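4. What People Go By When They Hunt for a Book at Home

4.1 The diaries

I should say up front that I went into this part of the project expecting a story about alphabetizing. I alphabetize. My coauthor Samran Boonyarit alphabetizes. We had a whole coding scheme ready for people who file by author, people who file by subject, and people who file by height (there are more of those than you'd think, and they get defensive). Then the diaries came back and most of that scheme went in the trash.

The 21 households in Zinbridge and Paisan logged 1,828 searches between them. A search, for our purposes, starts when somebody wants a particular book and ends when they have it in hand or quit. Each entry had a 500-character limit, which we set because the Brividico diary form wouldn't take more, and which people ignored by filing two entries in a row. We merged those by hand, and it took most of September.

What the entries talk about is color. Over and over, it's color first, then thickness, then where the book was the last time, then who gave it to them, and somewhere down the line the author. One woman in Paisan wrote "green, fat, had it at the lake" and found the thing in under a minute. Her husband, looking for the same book the next evening, had the author's full name and the title and spent a good while in the wrong room. 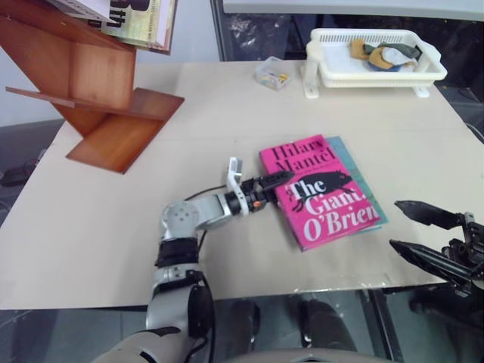 Now, we have to be careful with that, and Samran has been after me about it since the first draft. Color is easy to write down. If you ask a person to type what they remember into a little box on a phone, they may well reach for "green" before they reach for a name they aren't sure how to spell. So the order in which cues show up in an entry may tell us about typing as much as about remembering. In Section 3 I said we'd treat the first cue as the leading one, and I still think that's fair for the big comparison, but I wouldn't hang a small difference on it.

The other snag is that people remember the wrong color with great confidence! We went back and checked the failed searches, all 300 of them, against the book itself whenever it later turned up. A good many had been hunted under a color that was only on the front. Folks remember the front, because that's what was face up on the nightstand for two weeks, and then they go looking along a shelf where the front can't be seen at all. If the spine is a different shade, they can run an eye right over it and keep going. Several of our diarists did that more than once with the same book, and one of them bought a second copy.

4.2 Reading sideways

Which brings me to lettering. In the pilot at the Gutwood branch library we had people stand at a shelf and find books by title, and I noticed how many of them tipped their heads to the right. All the books were in English, and the words on the spines ran downward, so a tilt to the right lines things up. When we slipped in a few volumes with the words running the other way, people slowed down, muttered, and tipped their heads back. Nothing surprising there, but it does mean that a shelf of mixed books asks for a kind of nodding that wears on the neck, and three of our older participants brought it up without being asked.

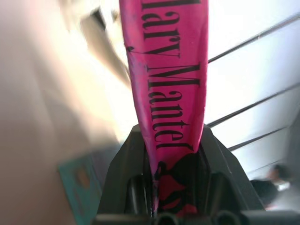

Figure 4. Black serif capitals and lowercase on pink, turned sideways, with the surname Mantel reading from top to bottom.

The size of the surname seems to matter more than its direction. When the surname is tall and the first name is small or missing, people get to the right part of the shelf sooner, even the ones who told us they never look at authors. When both names are the same size, people tend to read the first name and then stop, and a first name is a lousy cue on a home shelf. We had one family with so many Johns on a single shelf that the daughter had started calling it the men's room.

I had hoped to split all this out by how the households shelved their books, but the groups were too lopsided. Hardly anyone kept strict order for the whole stretch of the diary. Even the two households that called themselves alphabetical had a pile by the bed, a pile by the back door, and (in one case) a pile in the car, and the piles are where a lot of the searching went on. A pile hides everything under the top book except its edges, so a person has either to know it's in there or lift things. Most people lifted things. The entries for piles are shorter and crankier than the entries for shelves, and they're much more likely to mention another member of the household by name.

For the analysis in Section 5 I've kept shelves and piles apart. Samran would have liked a third group for books lying flat on top of a shelved row, and he's probably right that they behave like neither, but our diary form didn't ask about it and I don't want to guess from the wording. We did add the question for the second round in Gutwood. Those entries are still being coded, so none of them are used here.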